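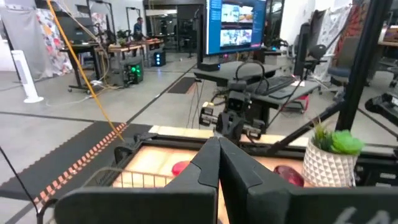
托盘上方的夹爪,对面是另一条机械臂。

先交代一下怎么去的。我在家里攒一条桌面机械臂攒了大半年,关节倒是会动了,夹爪一直不行,夹个乒乓球都能夹飞。群里的Emiliano Ojeda看不下去,说你别一个人在阳台上折腾了,一月份来我们Clullov看看吧,我们几个人凑着做双臂,正好做到夹爪这一段。我想了两天,买了票就去了(对,就为了看一个夹爪,我爱人到现在都觉得我有病)。

Clullov是个合用工坊,在一片老厂房的二楼。楼梯特别陡,我背着一书包零件爬上去,喘得话都说不出来。门上没有招牌,只贴了一张A4纸,写着“敲重一点”。我敲得很重,开门的是Dwynwen Rowlands,她手里还拿着内六角扳手,第一句话是问我带没带M3的螺丝。我带了!整整一盒!于是关系一下子就近了。

他们这个双臂的活儿有个名字,叫Gastilari,怎么来的没问出来,三个人给了我三个说法。框架是铝型材搭的,黑色,中间放一个浅浅的方托盘,底板是浅橙色、木头样子的,分成一格一格。格子这个主意我回来马上就抄了。以前我在白桌面上试抓取,东西挪了一点点根本看不出来,有了格子,偏了多少一眼就知道,拍照记下来也方便。

托盘里摆着一个大一点的深红色东西,样子像苹果,旁边还有一个小的,红得发亮。托盘右边放着一盆多肉,花盆是白色的,带三角形的棱面,叶子圆滚滚的,看着挺精神。我盯着那盆多肉看的时间可能比看减速器还长。左前方还有个金属丝篮子,细细的银色铁丝,我后来回家也想找一个差不多的,跑了两家店都没有,先拿晾碗的架子顶着。

说夹爪。两片手指比我想的大得多,深灰色,哑光的,斜面做得很干净,往前收成一个尖。右边那片上面刷了白色的记号,看着像“4A”。Fidel Rivadeneira管结构,他讲起手指来可以一口气不停。他说前面做了好多版,最早那几版尖端太薄,一夹紧就往外撇,像人家说的外八字;后来加厚了,又粗得伸不进格子里。现在这一版是折中的,根部厚,前面慢慢收。我问他用什么材料打的,他让我自己掰掰看,我不敢掰,他自己拿起一片备用的就往桌角上磕,吓我一跳,没事!

我把自己那个“乒乓球发射器”也掏出来给他们看了。Fidel翻来覆去看了半天,很客气,说“想法是好的”。我懂,我懂。问题出在两处:一是我两片手指不平行,合到最后是尖先碰上,球自然就往后滑;二是我一上电就让舵机使满劲,根本没有限流。Dwynwen教我一个土办法,夹爪合拢以后塞一张薄纸进去,从上往下慢慢抽,哪一段抽得动,哪一段就是没贴上。这么简单,我居然从来没想过。

对面那条臂,关节是黑的,夹爪也紧凑,腕子上有几个白色和金属的小零件,细细的黑线在上头绕了个圈。线这件事我要多说两句,做过的人都知道,臂转两圈线就打结,要么扯掉插头,要么把自己勒住。他们的做法是在腕子那里故意留一个松圈,转的时候圈变大变小,插头不受力。我家里那条是用扎带勒得死死的,自以为很整齐,难怪老掉线。另外还有一根很长的黄线从上面斜着拉到托盘架子那边,颜色显眼,走路的时候倒是不容易碰着。

管账和管程序的都是Nurhan Akgül,她电脑里有一张表,每次抓取都记一行。我看的时候已经记到2926次了,里头有1049次是换了现在这一版手指以后做的。我问成功率,她不肯说,说这个数字离开条件讲没有意思,换个光线就变。我觉得她是对的,不过我还是很想知道,回来路上又发消息问了一遍,她给我回了个笑脸。

中午大家在楼下吃面,12块一碗,加蛋,比车站便宜太多了。吃饭的时候Valeriano Toledo来了,他以前修过缝纫机,手特别稳,他们所有的细线接头都是他焊的。他跟我讲焊细线之前先把两头都固定住,别用手捏着,手再稳也有心跳。他还讲了一个Prusska控制板的坑,那是他们自己画的小板子,第一批把两个孔画反了,一共20块,全部得飞线。现在那批板子还在用呢,飞线用热熔胶盖着,丑是丑,挺结实的。

下午他们接着调,我就在旁边蹭看。地方挺大的,水泥地,靠左铺着一块黑色橡胶垫,边上是一条橙黑相间的警示带,我第一次去别人的工坊,老老实实站在旁边没往前凑。沿墙是一排工作台,东西堆得满满的,台子底下的主机亮着绿灯,后面地上还有一台亮蓝灯的。墙边挂着灰色的布,还有印花的布,红的橙的蓝的,热闹得很。我挺羡慕有这么宽的地方,我那个阳台转个身就要碰到洗衣机。

调参数真的很磨人。Fidel把手指位置往下降一点点,看一下,再降一点点,又看一下,我站得腿都酸了。他的习惯是先不上力,只让手指空着走一遍,走顺了再放东西;放东西也先放软的,再放硬的。我以前都是直接上硬的,夹坏过一个鸡蛋、一个灯泡(鸡蛋那次洗了一下午导轨,味道很大,各位千万别学)。

临走的时候他们送了我一对旧版手指,就是太薄会往外撇的那种。Fidel说你那条臂力气小,说不定正合适。我回家装上去,孔位差了一截,又在Mansilla那个论坛上翻了一晚上帖子,找到有人分享的转接片图纸,改了改打出来,第二天早上装好了。用薄纸试了一遍,左边中段还是有点松,垫了一层胶带,好多了。乒乓球嘛,现在十次里偶尔还会飞一次,不过方向比较固定,我在那边放了个纸箱接着。

想自己去看的朋友,提前跟Emiliano说一声,他回消息慢,多等等。带点M3螺丝去,比带水果受欢迎。楼道里冷,一月份去的话穿厚点,我那天手指头冻得连杜邦线都插不进去。下回等我把第二条臂的底座弄好,打算再去一趟,顺便问问Nurhan那张表记到多少行了。

联系作者:请在文章页留言 | 文字与图片版权归作者所有,转载请先打招呼 | 返回顶部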